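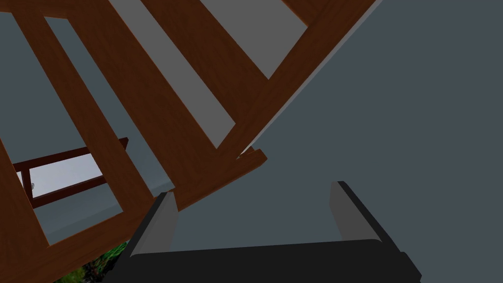
Magdolna Vincze builds her robot arm twice. Once on the bench in the shared workshop at Hultthorpe, where it is a pile of printed parts and second-hand servos, and once on the laptop, where it's finished and has been for months. The laptop one is a lot better behaved.

"It never drops a screw," she said. "It never has a bad wire. I go home and work on it when I'm sick of the other one."

I caught her on a weeknight, 10/13/21, between a parent meeting and the last bus. She talks fast and so these notes are a bit all over the place.

The project is called Felia. Two fingers, one arm, and a single ambition, to pick small things up around the house and put them somewhere sensible. Pens. Bottle caps. The bits of Lego her son Ernő leaves on the stairs (he is Ernő Fekete, he's in grade nine, he did most of the wrist). The bench version can lift a pen if you hold the pen up for it. The simulated version lives in a house Magdolna puts together out of whatever free furniture models she can find, and its view comes from just behind the gripper, looking out past the fingers.

"You get used to seeing it from there. It's like looking over someone's shoulder while they reach. At first I'd lean my head sideways. Ernő still leans."

Wooden furniture is her current headache. Big frames with gaps in them. A person looks through the gaps and knows the cabinet across the room is far away. The arm has to work it out, and it's got a thick black gripper in the bottom of its own view the whole time.

"Slats, rails, anything with holes. It sees a bit of wall through the hole and thinks okay, that's a surface, I can go there. And then it bonks the rail. I've watched it bonk the same rail for a whole evening."

How does it look when it bonks?

"Horrible. The whole view goes on a slant and you're staring at planks. Planks planks planks."

She ran 600 attempts in February, overnight mostly, on a desktop her friend Mandla Shabalala was getting rid of. 265 of them ended with the gripper near what it was meant to be near. She wrote that number on the whiteboard and somebody drew a sad face beside it, which she's left up.

Mandla does the electronics. He was at the other end of the bench while we talked, crimping connectors, and didn't want to be interviewed, then joined in anyways.

"Ask her about the plants," he said.

The plants, okay. She puts greenery in her rooms. It slows everything down, all those leaves, and Mandla has asked her to take it out. She won't.

"I have plants at home. If it's going to live with me it has to cope with plants. He wants a grey box with a ball in it. Fine for him, he lives in a grey box."

"I live in a very nice condo," Mandla said.

I asked what the real build has cost. She didn't want to add it up. The servos came from a Kulleck kit that someone at the workshop gave up on halfway, 8 of them in a biscuit tin, one stripped. The plates for the fingers are printed. She likes a light colour for the inner faces and black around the outside, same as on the screen, so that what she sees in one place matches what she sees in the other. The base is the part she's redone most. Too narrow, then too heavy, then the right weight but the cable came out the wrong side.

"Measure where your cable goes. That's my advice. Measure it befor you print."

Edeltraud Pfister, who has the lathe bay next door, turned her a bushing for the shoulder joint in her lunch hour, and charged her a jar of plum jam. Until then the arm sagged when you powered it down. Now it sags less. There's a folded towel under it for when it goes.

We got on to whether any of what the simulated arm learns really carries across. Magdolna went quiet for a bit, then picked up a pair of pliers and put them down again.

"Some. The timing, the closing of the fingers, yes. It used to snap shut way too early and now it waits. The getting around furniture, no. Not yet. My real kitchen chair isn't the same as my pretend one, the light's different, everything's shinier. And the real arm's slower to listen."

She wants to try changing the wood. Different grain, different browns, paint some of it. Ernő thinks she should change the lighting first. They've been arguing about it at supper. He has a list on the fridge of 20 things to swap, and his mother's crossed out the ones she thinks are silly, and he's written them back in.

Next job on the bench is the left finger, which binds when it's opened all the way. After that she needs a better camera mount, the present one is a clamp and a lot of tape. Lilla Medve has promised to bend her one out of aluminium, once the brake is fixed. The brake's been out of order for a while.

I asked if she'd bring Felia to the workshop's open night.

"The laptop one, sure," she said. Her bus was in four minutes. She put the towel back under the arm, turned off the bench supply and left her scarf on the chair, Mandla ran it out to her.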